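장비 구매 계획 회의록

일자: 2024년 5월 13일
안건: 핸드 그리퍼 추가 구매, 소모품, 공간 집기, 7월 예산
작성: 이번 회의 서기

이번에도 제가 씁니다. 지난번 회의록이 너무 딱딱하다는 말을 들어서 이번엔 그냥 말하듯이 적어 볼게요. 틀린 데 있으면 공유 문서에 댓글 달아 주세요(제 책상에 포스트잇 붙이지 마시고요, 자꾸 떨어져요!).

1. 지난 회의 확인

Rurnden 견적서는 받았습니다. 배송비가 따로 잡혀 있어서 다시 물어봤고, 합쳐서 다시 보내 준다고 했어요. Irnier 쪽은 아직 답이 없어요. 제가 한 번 더 메일 보내기로 했습니다. 창고 선반 건은 지난번에 미뤘는데 이번에도 미뤘습니다. 다음엔 꼭 해요, 진짜로.

2. 그리퍼 추가 구매

제일 오래 얘기한 안건입니다. 지금은 책상 작업을 할 때 양손에 그리퍼를 하나씩 들고 하잖아요. 그러니까 예비가 한 쌍도 없으면 한쪽만 고장 나도 그 자리는 그냥 쉬어야 합니다. 저는 처음부터 두 쌍을 사자는 쪽이었고, 한 쌍만 먼저 사서 써 보자는 의견도 있었어요. 한참 왔다 갔다 하다가 결국 네 개, 그러니까 두 쌍으로 정했습니다. 납기가 길다는 게 컸어요. 나중에 또 주문하면 또 기다려야 하니까요.

모델은 쓰던 것과 같은 걸로 갑니다. 다른 모델이 조금 싸긴 한데, 손잡이 쪽에 다는 마커 큐브를 다시 맞춰야 하고 작업하는 사람도 손에 새로 익혀야 해서 다들 별로라고 했어요. 저도 같은 생각입니다. 큐브는 본체 견적에 들어 있는지 아닌지 애매하게 적혀 있어서 Rurnden에 확인하기로 했어요. 빠져 있으면 따로 주문합니다.

케이블 얘기도 나왔어요. 바닥에 선이 여러 가닥 지나가는 건 다들 신경 쓰인다고 했습니다. 바닥용 케이블 덮개를 사고, 길이는 자리별로 재서 적어 내기로 했어요. 무선으로 바꾸자는 제안도 있었는데 이번 예산에서는 검토하지 않습니다. 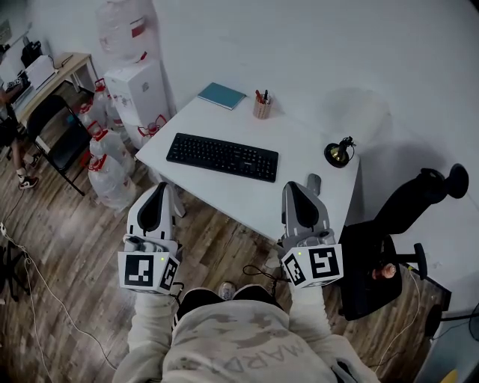 3. 손가락 패드와 소모품

본체보다 이쪽이 더 급하다는 의견이 많았습니다. 검은색 소프트 패드는 언젠가는 갈아야 하는 물건인데, 얼마나 쓰면 갈아야 하는지 우리한테 기준이 없어요. 교체한 날짜를 적는 표를 만들기로 했고 제가 맡았습니다(말 꺼낸 사람이 하는 거라고 해서요...). 표가 좀 쌓이면 주문 주기를 잡을 수 있을 것 같아요.

그래도 당장 여분은 있어야 하니까 패드는 100개 단위로 견적을 받습니다. 낱개로 사면 단가가 꽤 올라가더라고요. Alo에서도 호환 패드를 판다고 해서 샘플부터 요청해 볼게요. 안쪽 면이 지금 쓰는 것처럼 촘촘한 그물 느낌이어야 한다는 조건을 꼭 넣어 달라는 말이 있었습니다. 매끈한 건 안 된대요.

마커 인쇄물은 외주로 맡기지 말고 직접 뽑되, 종이는 무광으로 통일합니다. 크기를 잘못 맞춰 뽑으면 전부 다시 해야 하니까 인쇄 설정은 파일에 같이 저장해 두는 걸로요.

4. 작업 대상 물건

키보드 옆에서 하는 작업만 계속 하면 좀 치우친다는 얘기가 나왔어요. 책상 위 물건 종류를 늘리자, 여기까지는 금방 합의했습니다. 공책, 펜꽂이, 마우스, 스탠드 같은 건 계속 쓰고, 크기와 색이 다른 걸 더 사기로 했어요. 비싼 건 필요 없고 문구점에서 한 번에 사면 됩니다. 프로젝트 이름은 Kırmızıgül로 올려 주세요. 지난번에 철자를 다르게 써서 정산이 한 번 돌아왔거든요! 특수문자가 안 들어가는 칸에는 비고란에 정식 이름을 적으면 된답니다.

5. 공간과 집기

책상을 하나 더 놓을지 얘기했는데 결론은 못 냈어요. 그리퍼가 늘면 자리도 늘어야 한다는 쪽과, 자리부터 늘리면 지나다닐 길이 없어진다는 쪽이 팽팽했습니다. 일단 도면에 그려 보고 다시 얘기해요. 조명은 천장등만으로 충분하다는 의견이 우세했고, 탁상 스탠드는 조명용으로 사는 게 아니라 작업 물건으로만 삽니다. 예산 항목도 그렇게 나눠 주세요.

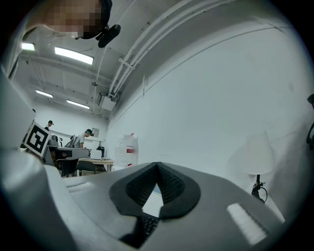
예산 및 일정

소모품과 물건 구입비는 합쳐서 약 1000유로 안에서 끝내기로 했습니다. 그리퍼 본체는 별도 항목이에요. Rurnden 새 견적이 오면 본체 금액을 확정하고, 결재는 7월 예산에 올립니다. 혹시 넘치면 케이블 덮개를 먼저 줄이자는 말도 있었는데 저는 반대했어요. 덮개 비용은 그대로 두고 물건 쪽에서 줄이는 걸로 정리했습니다.

할 일
- Rurnden에 배송비 포함 견적과 큐브 포함 여부 확인
- Irnier에 재문의(제가 합니다)
- Alo에 패드 샘플 요청
- 패드 교체 기록표 만들기(이것도 저예요)
- 자리별 케이블 길이 재기
- 책상 추가 배치 도면 그려 보기

다음 회의는 새 견적이 도착한 뒤에 잡겠습니다. 창고 선반은 첫 번째 안건으로 올려 둘게요.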